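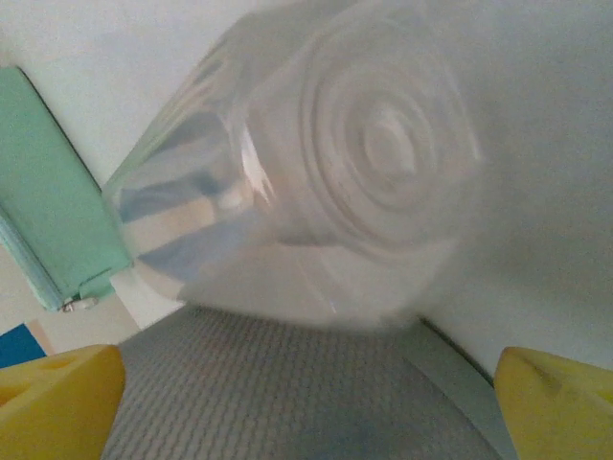
Reading time: 6 minutes

Sorting and Storing Household Recyclables
Home Advice Pages, Crenshaw Housing Association
Reviewed 7/3/23

These notes are intended for residents of the Crenshaw buildings and for any other household that sorts its recyclables at home before taking them to a shared collection point. They cover the preparation of containers, the choice and care of bins, and the treatment of items that are commonly placed in the wrong stream. Local rules take precedence wherever they differ from what is written on this page.

Preparing plastic bottles

Bottles should be emptied fully before they are placed in the bin. Residual liquid adds weight to the bag, leaks into paper and cardboard, and is the usual source of odor in a kitchen cupboard. A short rinse with used dishwater is sufficient for drinks, vinegar and most cleaning products. Oil bottles require a drop of dish soap and a little warm water, shaken with the cap on and poured away.

Large bottles take up a great deal of space if they are stored whole. To reduce their volume, remove the cap, lay the bottle on the floor or on a firm counter, and press from the base toward the neck so that the air leaves through the opening. Replace the cap while the bottle is still compressed. The molded base is the stiffest part of most bottles and will not flatten easily; residents are advised not to stamp on it, particularly on tile or polished floors.

Some collection services ask for bottles to be left uncrushed. The notice on the door of each collection room states which practice applies in that building.

Labels may be left in place. Full-length plastic sleeves should be removed along the perforated line where one is provided.

Glass and metal

Glass jars should be rinsed and their lids removed. Metal lids go with cans. Broken drinking glasses, oven dishes and mirrors are not accepted with jars and bottles, as they melt at a different temperature from container glass. Wrap them in several sheets of newspaper, tape the parcel closed, mark it clearly, and place it in general waste.

Rinse food cans and push the lid down inside the can after it has drained. Aluminum foil is accepted if it is clean, and small pieces should be gathered into a ball until it is the size of a fist. Aerosol cans must be completely empty and must not be pierced.

Paper and cardboard

Flatten all boxes. Remove polystyrene inserts and plastic film, but do not spend time on small strips of tape. Pizza boxes may be torn in two, with the clean lid going to cardboard and the greasy base to food waste or general waste. Receipts printed on thermal paper belong in general waste, as do paper towels and tissues.

Shredded paper should be placed in a closed paper sack. Loose shreds scatter when the collection bins are tipped, and the courtyard drains at Braltia House have been blocked twice in this way.

Choosing and lining a bin

A household of two or three people will generally manage with two containers under the sink and a third for paper elsewhere. A 16-quart bucket fits beneath most standard sink units once the shelf has been taken out. Measure the height to the underside of the trap before buying, and allow a hand's width above the rim so that the bucket can be filled without being pulled out each time.

Lining the bucket keeps it cleaner and makes the trip downstairs easier. The following method prevents the bag from slipping into the bucket as it fills.

1. Choose a bag slightly larger than the container.
2. Open the bag fully and push it down until it touches the bottom.
3. Run a hand around the inside to press out trapped air.
4. Fold the top of the bag over the rim, leaving a cuff as wide as the palm.
5. If the cuff is loose, gather the excess at one side and tie it in a small knot against the outside of the bucket.

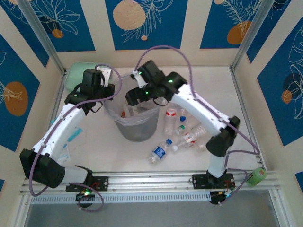
Where air continues to collect beneath the liner, a small hole may be drilled in the side of the bucket just above the base. This breaks the suction that makes a full bag difficult to lift. It should not be done to any bucket used for food waste or for mopping.

Clear bags are preferred to black ones for recyclables because collection staff can check the contents without opening them. Where the recyclables are dry and clean, the bag may be emptied into the shared bin and used again. Please do not leave plastic bags in the paper bin.

Cleaning the bins

Wash the kitchen containers every two weeks. Fill each with hot water and a spoonful of washing soda, leave for half an hour, scrub with a long-handled brush, rinse, and stand upside down until dry. A folded sheet of newspaper beneath the liner will absorb minor leaks between washes and can be changed with the bag.

For persistent odor, wipe the inside with a cloth dampened with white vinegar. Bleach should never be combined with vinegar or with any other cleaning product.

Items frequently misplaced

Batteries: tape over the terminals and use the drop box in the lobby.
Light bulbs: LED and fluorescent bulbs go to the electrical point at Iro Street.
Coffee capsules: separate the metal or plastic from the grounds, or return them to the seller.
Textiles: dry and bagged, to the textile bank beside the bicycle store.
Cooking oil: cool completely, pour into a lidded container and hand in at the collection room.
Toothpaste tubes: general waste, unless the tube is marked otherwise.

Collection room

The collection room in each building is open daily. In December an additional cardboard bin is provided, and residents are asked to flatten delivery boxes before bringing them down. Bags must not be left in the corridor at any time, as this obstructs the fire route.

A survey of 1,694 bags was completed before the present notes were drawn up. The most frequent faults were bottles with liquid left in them and food packaging that had not been rinsed. Both are addressed in the first section of this page.

Replacement bin labels may be requested from Anoma Kumarasinghe at the residents' desk. Questions concerning the collection rooms should be addressed to Rajitha Jayasinghe, Building Services.

Related pages: Descaling Kettles and Faucets; Care of Wooden Worktops; Preventing Condensation in Winter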